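Textile Care and Finishing I
Handout 6: Moisture, heat and the behavior of knit fabrics in laundering

Reading before the session: course reader, chapter on knit structures. Bring your shrinkage worksheet from Handout 5. Lab groups are unchanged except that Anikó Bárány's group now uses the second bench.

6.1 Why knits and wovens are treated separately

A woven fabric is held by two sets of yarns crossing at right angles. Length and width are fixed mainly by the yarns themselves and by the crimp in them. A knit is a set of loops. Each loop can change shape without any change in the length of yarn it contains, and most of the dimensional change seen in a washed knit comes from this.

Terms used for the rest of the handout:

Wale: a column of loops running along the length of the fabric.
Course: a row of loops running across the width.
Loop length: the length of yarn in one loop. Treated as constant during laundering unless the fiber itself shrinks or felts.
Relaxed state: the shape the loop takes when no outside tension acts on it.

6.2 Three kinds of shrinkage

Relaxation shrinkage. During knitting, dyeing and finishing the fabric is pulled lengthwise. Some of that stretch is held in by drying under tension. When the fabric is wetted again, the fibers swell, friction between yarns changes and the loops move toward their relaxed state. The usual result in a plain cotton jersey is a loss of length. Width may fall as well, or it may grow slightly.

Consolidation shrinkage. Further change brought on by agitation. The movement of the drum overcomes friction that wetting alone does not. This is why a static soak and a machine wash at the same temperature give different values, and why a single wash is a poor test of a finished garment.

Felting shrinkage. Limited to wool and other animal hair. Scales on the fiber surface allow movement in one direction more easily than in the other, and the fibers lock together. It cannot be reversed in any useful sense. Do not use the word "felting" in your reports for cotton or synthetics.

6.3 Calculation

Dimensional change (percent) = (final length − original length) ÷ original length × 100

A negative value is shrinkage. Report the sign. Several reports last term left it off and could not be marked.

Worked case. Gauge marks are placed 300 mm apart in the wale direction. After washing and drying the distance is 282 mm.

(282 − 300) ÷ 300 × 100 = −6 percent

Course direction on the same specimen: 300 mm before, 303 mm after, giving +1 percent. The specimen has become shorter and slightly wider, as expected for a jersey finished under lengthwise tension.

Area change is found by multiplying the two ratios, and the two percentages should not simply be added. In this case 0.94 × 1.01 = 0.9494, a loss of 5.06 percent.

6.4 Spirality

In single jersey the wales often lean to one side after washing. The cause is twist left in the yarn. When the yarn is free to move it tries to untwist, and each loop tilts. In a made-up T-shirt this appears as a side seam that travels toward the front or back of the body.

Spirality is reduced by:
— plying yarns so that the twists oppose each other
— setting the yarn with steam before knitting
— using a tighter structure
— alternating feeds of S-twist and Z-twist yarn

Interlock and rib fabrics show little of it. Vilmos Fekete's notes on feed count are in the reader and are examinable.

6.5 Drying

Line drying loads the fabric with the weight of the water it holds. A wet jersey hung from the shoulders will lengthen, and part of that lengthening remains once it is dry. Flat drying removes the load. Tumble drying removes it as well but adds agitation, so consolidation continues while the fabric loses water.

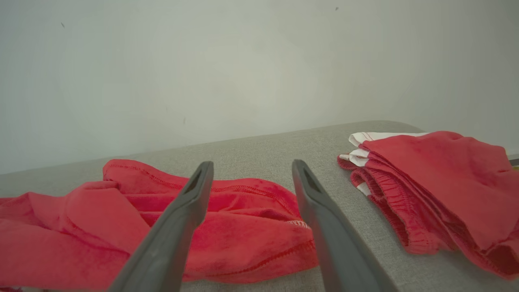 The drying method must therefore be stated with every shrinkage value. A figure of −6 percent with no method attached cannot be compared with anything. For the lab, all specimens are dried flat on the mesh racks and left for 18 hours in the conditioning room before the second measurement.

Creases set during drying are a separate matter from shrinkage. In cotton, hydrogen bonds between chains break when water enters and form again as it leaves. Whatever shape the fabric has at that point tends to be kept until it is wetted or steamed. Polyester creases mainly when it is cooled quickly from a high temperature while folded.

6.6 Lab task

Each group receives 13 specimens cut from the same roll. One is the unwashed control. Mark, wash, dry and measure the other 12 according to the bench sheet. Record each reading to the nearest millimeter. Smooth the specimen by hand without pulling it.

Submit the data table and one page of discussion. Explain any specimen that differs from its group mean by more than two percentage points. Reports are due at the last session in February. Questions about the conditioning room go to Radomir Golob; questions about marking go to Aino Mäkelä.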